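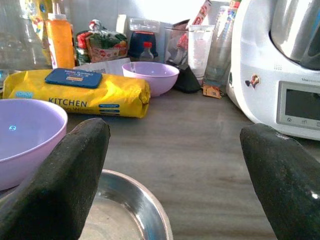
Figure 4. View from the wrist camera at the kitchen station, with both gripper fingers over the open counter. A packet of kitchen wipes, two lilac bowls and a white food processor are within view.

4. The Open Day as a Field Setting

4.1 Site and arrangement

The second round of observations was made at the open day held in September at the Gosthorpe site. The event was organized by Wosinard, which runs the building, and the robot stations were set up by the Vomis project. Visitors entered through the main hall, were given a printed plan, and could move between stations in any order. There were 6 stations in total. Four of them showed industrial tasks such as sorting and box closing, and these are reported in Section 3. The remaining two, which we call the kitchen station and the laundry station, showed household tasks and are the subject of this section.

The kitchen station used a single arm with a two-finger gripper and a camera mounted at the wrist. The picture from this camera was sent to a large screen that faced the visitors. A low barrier kept the public outside the reach of the arm. An operator stood at the side of the station with the stop control in hand and did not give a prepared talk. This was agreed with the organizer in advance, so that the first remarks made by visitors would not be shaped by an official account of what the robot was doing.

The project team had two plans for the counter. The first was a bare surface with a small set of test objects, each placed on a taped mark. The second was a counter kept much as it would be in a home, with packaged goods, bowls, glasses and an appliance left standing along the wall. The second plan was chosen after a trial at the Piątek workshop, where guests shown the bare surface had described the task as a laboratory exercise and asked few questions about daily use. Figure 4 gives an impression of the resulting setting. The area nearest the gripper was kept open for the task, while the space behind it held a squeeze bottle, a bag of food, glassware and other small items. Some objects were only partly within the camera's view, and strong light made the back of the counter look pale on the screen.

4.2 Data collected

Observers kept written notes at both household stations for the full opening hours. A remark was entered when it was spoken aloud within hearing of the observer and concerned the robot, the task or the objects on the counter. Greetings, questions about the building and talk between staff were left out. After merging the notes and removing double entries, we had 1554 remarks. Visitors leaving the hall were also offered a short paper form, and 200 completed forms were returned. No names were taken, and children were not asked to fill in the form.

Two members of the research team sorted the remarks separately, using the categories set out in Section 2. Where they disagreed, the remark was discussed and placed in a single category. Remarks that could not be understood without knowing what the visitor was pointing at were marked as unclear and were not used further.

4.3 Attention to the camera view

Visitors at the kitchen station spent much of their time looking at the screen. This was unexpected. The screen had been added late in the planning, mainly to help people standing at the back, and the project team had assumed that the moving arm would hold attention. In practice many visitors looked first at the arm, then at the screen, and stayed with the screen for the rest of their visit. Several asked whether the robot saw only what was shown there. The operator was instructed to confirm that the wrist camera was the only camera in use at this station.

Once this was known, the remarks changed in kind. Visitors began to speak about what the robot could and could not see from a given position. They noted that a finger could hide part of a bowl, that the rim of a steel bowl reflected light, and that clear glass was hard to make out against the wall. Such remarks were rare at the industrial stations, where no camera view was shown to the public. We take this as a sign that the shared view gave visitors a practical way to discuss the limits of the system.

A second group of remarks concerned the goods on the counter. Visitors with experience of caring for an older relative tended to name soft packets and lidded containers as the items they would most like help with. They asked whether a packet could be held down and opened by one arm alone. The operator's answer, that opening was not part of the demonstration, was generally accepted, although a number of visitors wrote the same question again on the form.

The food processor drew questions of another sort. Visitors asked whether the robot could use an appliance with a display made for human hands, or whether the two machines should be joined directly without any gripper at all. Opinions on this point were divided, and the forms do not show a clear preference.

4.4 Limits of the setting

An open day attracts people who already have an interest in the subject, and the remarks should not be read as the views of the wider public. The position of the barrier also mattered. Visitors on the side nearest the operator could speak with staff easily, while those on the far side mostly spoke among themselves, and their remarks were harder to hear. In addition, the laundry station had no screen, and its fabrics were handled at a slower pace, so differences between the two household stations cannot be tied to the camera view alone. A comparison in which the same task is shown with and without the screen is described in Section 5.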